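Nappes blanches, plateaux et autres mauvaises idées

Quiconque choisit un revêtement blanc pour sa table n'a jamais mangé de betterave. Je l'ai fait deux fois, la seconde en connaissance de cause, et voici ce que j'en ai retenu.

Avant d'acheter, mesurez. Ma table fait 754 mm de large, la housse en faisait nettement moins, et j'ai fini par laisser dépasser une bande de bois sur un côté en prétendant que c'était un choix. Tout le monde me complimente sur cette bande.

Pour l'entretien courant : eau tiède, une goutte de liquide vaisselle, chiffon bien essoré. On rince, on sèche. Le blanc mat pardonne les miettes mais garde les traces de doigts avec une fidélité de notaire. Pas d'éponge abrasive, même « juste dans le coin », car le coin deviendra brillant et on ne verra plus que lui.

Le curcuma : bicarbonate en pâte, 20 minutes, on essuie. S'il reste une auréole jaune, posez-y le sucrier et passez à autre chose.

Le plateau, maintenant. Prenez-le en plastique, avec un petit rebord et des coins arrondis (les coins carrés retiennent tout, surtout la confiture). Beige de préférence : le beige a déjà l'air d'avoir vécu. On y met ce qui coule, ce qui colle et ce qui sort du four, ce dernier toujours sur un dessous-de-plat, à moins d'aimer le plastique gondolé. Le mien, un Korndale acheté en juillet, remplit sa mission sans enthousiasme.

Quant au bol, glissez une assiette dessous. Ma grand-mère y tenait, je trouvais cela maniéré, puis j'ai eu une nappe blanche et de la soupe. 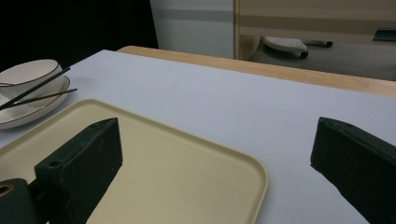 Chrysoula Pappas objecte que tout ce système fait trois choses à laver au lieu d'une, et qu'une toile cirée à carreaux, chez elle, cache la sauce tomate depuis des années. Elle ajoute que le bicarbonate lui a terni une table et qu'il vaut mieux essayer d'abord sur l'envers.

Pour l'envers, je suis d'accord. Pour les carreaux, j'y réfléchis.

Le plateau se lave à la main, rebord compris, et se range debout contre le mur.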